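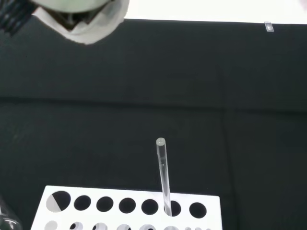
Quizá sobre una mesa, la superficie negra mate

¡Hola! Si has llegado hasta esta página es que quieres saber quién escribe los correos de Plilwood, así que me presento. Soy la persona que lleva la escuela de encuadernación, la que contesta al teléfono y la que te va a repetir que pliegues el papel a favor de la fibra (lo siento, lo digo mucho).

Empecé a coser cuadernos por pura cabezonería. Quería una libreta que se abriera plana del todo y las que compraba se me desarmaban a los dos meses. La primera que hice era un desastre – torcida, con cola por todas partes y un lomo que crujía – pero todavía la uso para apuntar los pedidos de hilo.

Plilwood abrió un mes de octubre con un solo curso, el de costura copta, y una prensa de segunda mano que pesa como un demonio. Ahora damos 11 cursos distintos a lo largo del año: encuadernación japonesa, cajas y estuches, papeles al engrudo, reparación de libros de uso diario y unos cuantos más que voy cambiando según lo que me pedís. El de papeles al engrudo es mi favorito y el que más mancha, venid con ropa vieja.

Los grupos son pequeños, de ocho personas como mucho, y no hace falta saber nada. De verdad. Ha venido gente que no había cogido una aguja en su vida y se ha ido con su libro cosido y muchas ganas de hacer otro. Los materiales están incluidos, las herramientas las presto yo, y si te enganchas te cuento dónde comprar las tuyas sin arruinarte.

También tenemos una pequeña biblioteca de muestras, con 375 papeles ordenados por gramaje (bueno, casi ordenados). Puedes venir a tocarlos aunque no estés en ningún curso, avísame antes y te pongo un té. Muchos proceden del cierre de Waltodance, una papelería de barrio que me dio mucha pena perder.

Además de las clases hago encargos: álbumes, tesis, recetarios familiares, ese libro de cuentos que ya no tiene tapas. Para reparaciones pido 20 días, a veces más si hay que coser el cuerpo entero otra vez. Restauración de libro antiguo no hago, eso requiere otra formación y prefiero decírtelo desde el principio.

El taller abierto dura toda la mañana y cuesta 40 euros, con mesa, prensa y cizalla a tu disposición. Las fechas nuevas las cuelgo en la sección de cursos y las plazas se reservan por correo.

Página actualizada el 11 de junio de 2025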